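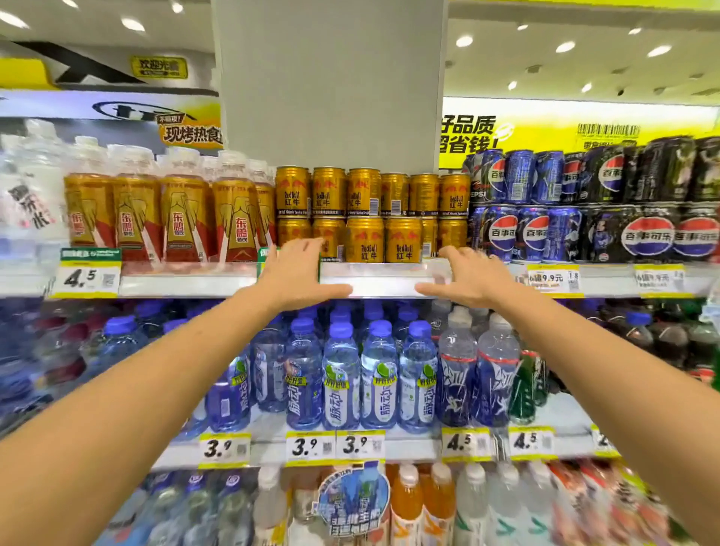
Red Bull cans stacked in two tiers, with Dongpeng bottles to the left and Pepsi to the right.

Should you stack drink cans at home the way stores do?

Posted Sunday, March 2, 2025, by Riet Vermeulen

Every few months somebody writes in to say that a pantry should be run like a store shelf. Labels out, brands in blocks, everything pulled up to the edge. I tried it on the drinks shelf in my garage for most of the winter and I'm keeping maybe half of it.

Stacking two high is fine. Put a full can on a full can, on a flat shelf, and it stays put unless you bump it. Three high I gave up on. My shelf flexes a little in the middle and the top row started to lean toward the door. If yours is wire, lay a piece of thin board on it first or don't stack at all.

Tall bottles get their own spot to one side. I don't put them in front of cans, even though it looks neater, as you end up reaching over them and knocking one down. A second row of the same bottle behind the first is no trouble.

Keeping each drink in its own block is the part I'd recommend to anyone. You can see what's low before you shop. Turning every label to face front is another matter – it looks nice for a day.

Pulling everything forward to the lip of the shelf makes a store look full. At home it mostly hides the fact that you're out. Leave the gap where it is and let it remind you.

About those plastic can organizers: I bought the Brollus one that's supposed to roll the next can down to you. Slim cans went in crooked and jammed. Indira Mathew wrote to say hers works with regular 12-ounce cans, so measure yours first. Mine now holds paint rollers.

Rotation: new cans at the back, old ones in front. With a two-high stack this means taking the front ones out, and I doubt many people will do it every week. I do it when a new case comes in. A strip of masking tape with the month on it helps (mine says March).

Price tags on a home shelf, which one reader swears by, I can't see the point of. If you want to know whether the six-pack was cheaper, do the division in the store.

Weight is worth a thought too. A case of 32 cans is heavy, so keep it on the bottom shelf or the floor.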